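Widisside Residents' Association
Minutes of the Regular Meeting held Friday, November 21, 2025
Villanueva Hall, Room 9

Sipho Kruger presided. Quorum was met with 12 households represented.

1. Minutes of the previous meeting
Approved as circulated, with one correction: the drainage contractor's name should read Skumar.

2. Parking on Votum Street
Residents at the lower end reported that delivery trucks continue to block the fire lane in the mornings. The chair will write to the city and ask for the curb to be repainted. A motion to request permit parking was tabled until the city replies.

3. Common room
Members discussed the use of the common room on weekday evenings. It was agreed that groups must leave the kitchen as they find it and return cups to the cabinet.

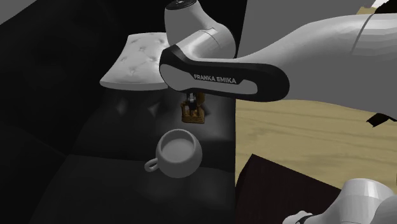
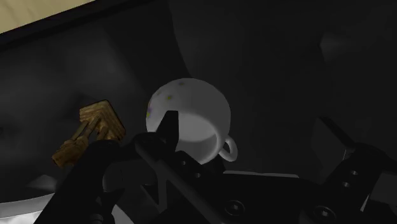 A white cup is in both pictures.

The evening closing time remains 9 p.m. A request to extend it on Saturdays did not receive a second. Key holders are reminded to sign the book on arrival and departure.

4. Drainage
Skumar has submitted invoice 1021 for clearing the storm drain behind the hall. Payment of $300 was approved. The second drain, by the east gate, still backs up after heavy rain, and a separate quote will be requested.

5. Other business
The hedge along the footpath is to be trimmed before the end of November. Owners of adjoining lots will receive written notice.

The meeting adjourned at 8:40 p.m.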